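Helper Wanted for the Sorting Tables at Bellamy (Part-Time, Starting in February)

Hi! I'm Sirkka Koskela, and I run the sorting room at Bellamy, which is the back half of the Undura secondhand shop in Flodbridge. If you've ever dropped off a bag at our side door, the bag came to me. I'm looking for one more person to work the tables with me, and I'd like to find somebody who sticks around a while, so this is going to be longer than the card I taped up in the shop window.

What the job is

We get bags and boxes. People clear out a closet, or a kitchen, or their mother's whole apartment, and it all lands on our shelves by the door. Somebody has to open every bag, take out every single thing, look at it, and decide where it goes. That's the job. Clothes go to the racks or the mending basket or the rag bale. Kitchen things go to the sink first. Toys get checked for missing bits (so many missing bits!). Paper goods, party supplies, half-used candles and the rest of it have their own shelf, and a lot of it ends up bundled into dollar bags, which sell faster than anything else in the store.

You'd be on your feet most of the time, at a plain white table, with one bag in front of you at a time. I'm pretty firm about the one bag thing. I used to let people tip out two or three together to go faster, and then we'd find one glove in one pile and the other glove priced and hanging out front by itself. So now it's one bag, finish it, wipe the table, next bag.

A normal shift is four hours. Mornings start at 8:30 and we're done by 12:30, and afternoons run from 1:00 to 5:00. I need somebody for five shifts a week, and I can be flexible about which ones, as long as we settle it ahead of time and I'm not texting you at breakfast. If you have kids to pick up, mornings are probably your thing. If you're a night owl, please be truthful with yourself about 8:30.

What you'd be doing, more or less in the order it happens

You come in, hang up your coat, put on an apron if you want one. You check the board to see what's been left half done from the shift before. Then you take the oldest bag off the shelf. Oldest first, always, even when there's a much more interesting one sitting right behind it with a lampshade poking out.

You empty it onto the table and spread everything out so each thing has some space around it. Go through pockets. Unroll socks, shake out anything that's been bunched up, turn sleeves the right way. You'd be amazed how often a dark little wad of fabric gets tossed in the rag bale when it's a perfectly good pair of tights or a nice scarf. I once pulled a silk blouse out of something I had been pushing around the table for ten minutes thinking it was a dust cloth. It sold the same afternoon and I'm still a bit embarrassed.
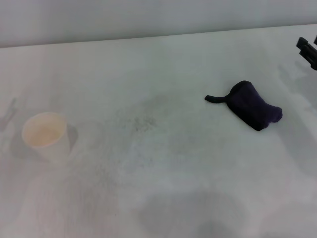
Small stuff is where people get sloppy, and it's where I'm fussiest. A big coat, anybody can sort. You hang it up, you look at the lining, you check the zipper, you're finished. But the bottom of the bag is always little things that don't go together, and they all need somebody to pick them up and make up their mind. My rule is that you don't put a thing down twice. Once it's in your hand, it goes to its bin, and if you don't know the bin you ask me. I like being asked! I've been at this table for years and I still call over to the shop floor to ask what on earth something is.

After that you wipe down, mark the bag off on the clipboard, and start over. Near the end of a shift we sweep, take the rag bale out to the shed, and do the mending basket together if there's time. The mending is just buttons and loose hems. I'll show you how to do both, and if you already know how then you'll be very popular around here.

Last year the two of us who were working the tables went through 1085 bags. I know that because I add up the clipboard sheets every December with a cup of coffee and a calculator, and I was pretty proud of that one. With you here we could get the shelves by the door down to something a person can walk past without turning sideways.

What I'm looking for

Somebody who notices things. You don't need to have worked in a shop or know a thing about clothes labels. I can teach you fabrics in a couple of weeks, and the pricing sheet is on the wall. What I can't really teach is the kind of attention where you pick up a sock and wonder where the other one is.

You should be okay with lifting. The bags aren't too bad, but boxes of books are boxes of books. We have a cart, please use it, I mean it. You should also be okay with dust and with the occasional bag that smells like somebody's basement. We keep gloves in all sizes and the back window opens.

It helps if you can let things go. Some of what comes in is worn out, and it has to go in the bale even if it was obviously somebody's favorite. I had a really lovely helper who couldn't do it. She'd make a little pile on the side of the table of things she felt sorry for, and by the end of the week the pile was bigger than the table. She works the register now and she's wonderful at it.

You need to be at least 18, and you need to be able to read my handwriting on the bin labels, or be willing to rewrite them. (Several people have offered. The offer is always accepted.)

It's fine if English isn't your first language. It isn't mine either. It's fine if you haven't worked in a long time. And if you're retired and want to get out of the house, come talk to me, just keep the five shifts in mind and ask yourself whether that's more than you were picturing.

The room

It's a good room. White tables, bins down one side with a shelf above them, a sink in the corner with actual hot water, and a radio we take turns choosing for. I keep the tables clear between bags, partly because I'm like that, and partly so you can see what you've got. Pens, phones, keys and snacks live on the windowsill. If you leave your sunglasses on the sorting table, they will get priced, and I will not be sorry.

Drinks are on the windowsill too, for the same reason. There's a kettle, and there's usually something baked if it's been a slow weekend at my house. We take a 15-minute break in the middle of the shift and we really take it, sitting down.

The building has one step at the side door and none at the front. If the step is a problem, come in through the shop. Parking is behind the building, and the Wurnia bus stops at the corner, a couple of minutes away on foot.

Pay and the other practical bits

This is a paid job, on the books, at the same hourly rate as the shop floor. I'm not allowed to put the number in the ad but I'll tell you in the first minute when we talk, so you don't have to sit there wondering. You get the staff discount from your first day, and staff get to buy from the table at the same price as everybody else once a thing has spent a full day out on the floor. No buying straight off the table. That one comes from the store manager and it applies to me too, which hurt badly the time a blue enamel coffeepot came in.

The first month is a trial for both of us. You'll be working right next to me the whole time, so you'll find out soon enough whether you can stand my humming. After that you'd have a table of your own, and I'd check your bins at the end of the shift for another few weeks.

How to apply

Please don't send me a fancy resume. Write me a note, half a page is plenty, and tell me a little about yourself, which shifts you could do, and when you could start. Then tell me about a drawer or closet or garage you once sorted out, and what you found at the bottom of it. I read every one of these and it tells me much more than a list of old jobs does.

You can leave your note at the register with "Bellamy sorting room, for Sirkka" on the front, or put it through the side door if the shop is closed. Include a phone number and a good time to call. If I think it could work, I'll ask you to come in for a try-out, which takes a little over an hour and is paid. I'll give you a bag, a table and the bins, and we'll just do one together. No trick bags, I promise, it'll be whatever is oldest on the shelf.

I'd like to have somebody starting in February, so the sooner I get your note the better. If you have a question first, knock on the side door during a shift. Knock loudly, the radio's usually on.

Sirkka Koskela
Bellamy sorting room, Undura, Flodbridge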